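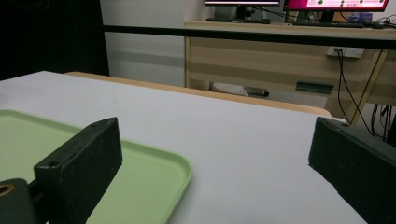 White worktop and green tray: glare, edges, cable drop
Forum: Workspaces and Benches

Drellar
December 6, 2020
I have a white worktop in matte finish and I keep a light green plastic tray on it for small parts. Raised rim, rounded corners, flat floor. The tray lives on the left. Two questions. First, is there any reason to prefer a deeper rim? Mine stops screws from rolling but a spring will clear it. Second, the desk behind has its outlet strip on the front panel and the cables hang to the floor past the leg. I would like them off the floor without drilling.

Huremley
Keep the shallow rim. With a deep one you end up tipping the tray to get at anything near the wall. I measured the reach on mine once and 11 mm was the most I could work over without lifting my wrist. For springs, use a lidded box.

Hellwig
Disagree on the rim. 14 mm here since April and no trouble. Rounded corners matter more, as you can sweep parts up the curve with a finger. Square corners trap washers.

On the cables: adhesive clips on the inside of the leg, one near the top and one near the bottom. Clean the surface with alcohol first and leave the clips overnight before loading them.

Drellar
Does the clip adhesive hold on wood grain? The panel is beige and I can't tell whether it is sealed.

Hellwig
On sealed, yes. On bare wood, no. Put a drop of water somewhere hidden. If it soaks in, use a clamp-on hook at the edge.

Punen
Sorting the cables before the layout is the wrong order. Decide where the tray goes, then where the lamp goes, then route power. I moved my bench 35 cm after clipping everything and had to peel it all off.

Also, a white top with a pale tray has poor contrast at the rim. Fine for dark screws, bad for nylon spacers.
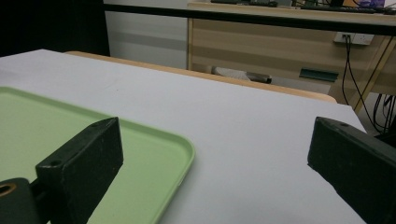
Tray on the left, middle of the top kept clear.

Huremley
Contrast is a lighting problem. A matte top scatters well enough, but the tray floor has a sheen under an overhead lamp. Move the lamp to the side and the glare mostly goes – no new tray needed.

Punen
Side light gives long shadows behind a raised rim. I would still put a sheet of dark felt in the tray.

Hellwig
Felt sheds. Thin rubber sheet, cut to the flat part only.

Drellar
Rubber it is. I will do the water test tonight and leave the cables until the lamp is settled.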